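Lost and found gets a clear-out in April

The lost property shelf at Holcombe is full again, so everything on it moves to the two grey bins by the Pesthorpe entrance this month. Small items such as hairbrushes, cups and combs go in the bins. Coats and bags stay on the hooks. The list at the desk now runs to 112 entries, and 26 of those have been there since last spring.

Come by before 6 p.m. to look through. You don't need to sign anything for a brush or a cup, but keys and glasses are kept at the desk and you will be asked to describe them. Anything left at the end of the month goes to the Idach thrift store.
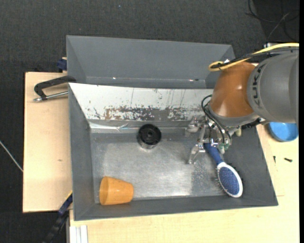 Amnuay Srisuk asks whether the desk could hold water bottles a few weeks longer, as hers took a month to turn up last time.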